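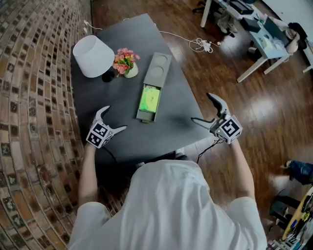
Zero Drift Is a Maintenance Problem, and Plants Should Pay for It as One

The data sheet for a differential pressure transmitter gives reference accuracy first, in large type. Long-term stability is further down, often with a footnote. Most purchasing decisions follow the order of the page. I think the order is wrong for nearly every installation I have worked on, and I think the people who write instrument specifications should stop copying it.

Reference accuracy is measured on a bench at fixed temperature, with clean dry gas and no static pressure on the cell. An orifice meter on a steam header has none of those conditions. The transmitter sits at the end of two impulse lines, one of which is usually in more sun than the other. The condensate legs are never quite equal. When the level in one leg changes, the reading changes with it, and the cell has no means of telling that apart from flow.

At the Stuvel plant we logged the zero of each steam flow transmitter on one header through the winter. The units were Susteck cells with Odulik manifolds. All of them met their published accuracy when they were pulled and put on the bench in February. In service, the worst one was reading 2 percent of span with the equalizing valve open. Cleaning and refilling the legs removed nearly all of that error. A better sensor would have removed none of it.

Take a flow element sized for 100 inches of water at full flow. Flow goes with the square root of differential pressure, so at a tenth of full flow the signal is one inch. A zero shift of half an inch hardly matters at the top of the range. At the bottom it is half the signal. Plants that run at low load overnight then bill that steam to the next department as if the number were good.

The usual answer is to buy a multivariable unit and let it compensate for static pressure and temperature. I have no quarrel with the compensation. It corrects density, and density errors are real. It does nothing for a plugged tap or a half-empty leg, and it makes the final number look more trustworthy than the raw one did. The operator sees mass flow to one decimal place and stops asking about the lines.

My proposal is dull. Write the zero check into the specification. State the interval, the static pressure at which it is done, and the allowed shift before someone has to drain and refill. Require a five-valve manifold where the budget permits and a three-valve manifold where it does not. Mount the cell close to the taps. Put the as-found value in the maintenance system before anyone presses the zero button, or the history is lost.

The as-found value is the part most often skipped. A technician who trims the zero without recording it has fixed today's reading and destroyed the only evidence of how fast it moves. Abdella's configuration software will store the value automatically, but the option is off by default, and I have yet to open a site database where it was on.

Comments

looptuner533
Agree on as-found. Our contractor's form has one box for zero and they write in the value after trim. Took two turnarounds to get a second box added.

deltaP_dan
You skip over remote seals. No legs to refill, and in my experience the fill fluid expansion is easier to predict than condensate. Not cheap on small taps, though.

gray_manifold
Is the half inch shift in your example at line pressure or vented? We see different zeros on the same cell at 4000 kPa and at atmosphere, and only the first one is any use to us.

looptuner533
@gray_manifold Has to be at line pressure with the equalizer open and one block valve shut. Vented zero will not show the static effect.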